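From: list member, Brukel end
To: dratness-allotments-and-lanes
Subject: Re: [lanes] Tea hut opening hours, again

On the Dratness list at 7.40 this morning, someone wrote:

> I see the tea hut was shut again at four. The sign says five. I walked
> down from the top plots with a bad knee and a dry mouth and found the
> hatch bolted. Could we either change the sign or change the hours? I
> don't mind which. Also, does anyone know why tea has gone up to 80p
> when the milk is still the powdered sort?

I'll take the second part first, as it's the one I can answer. Tea went up to 80p in July, when the urn packed in. The new one cost more than the hut takes in a good summer, and we don't have good summers. The powdered milk stays until somebody mends the fridge, which has been humming to itself in the corner with the door open since before I had a plot.

As for the sign, I painted it. It said five because five was what we agreed, at a meeting where everyone present was keen on the hut staying open and none of them fancied standing in it. Most afternoons it's whoever has the key, and whoever has the key has beans to water. If you want it open till five, the key lives under the blue brick by plot 7 and you are very welcome to it.

There was also the matter of cups. We began the season with 100 of the paper ones and got through them by the end of the first plant sale, a fair number as seed pots. I'd like us to go over to proper mugs, bring your own, hang it up in the hut and wash it yourself. The Pitar Road lot did this years ago and they still speak to each other, more or less. 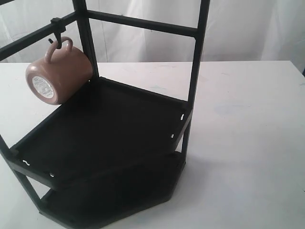 Posted to the list from the Brukel end, message 3711

A mug on a hook takes up no shelf, and the shelf is where the slug pellets are, so I'd call that a gain on two counts. Put a label on the bottom if you're the worrying kind. Chipped ones are fine. Ones with a rude slogan are fine too, but hang them facing the wall when the school comes round.

One request while I have you all. Whoever left the bag of Tlapale squash seed on the counter, please come and get it. The mice have found it and are telling their friends. I was quite looking forward to those squash, having been promised one last year and given a marrow.

I can do the hatch until five all next week, knees and weather allowing. After that the sign goes back to saying "sometimes", in the green paint, as there's half a tin left.

Bring your own biscuits.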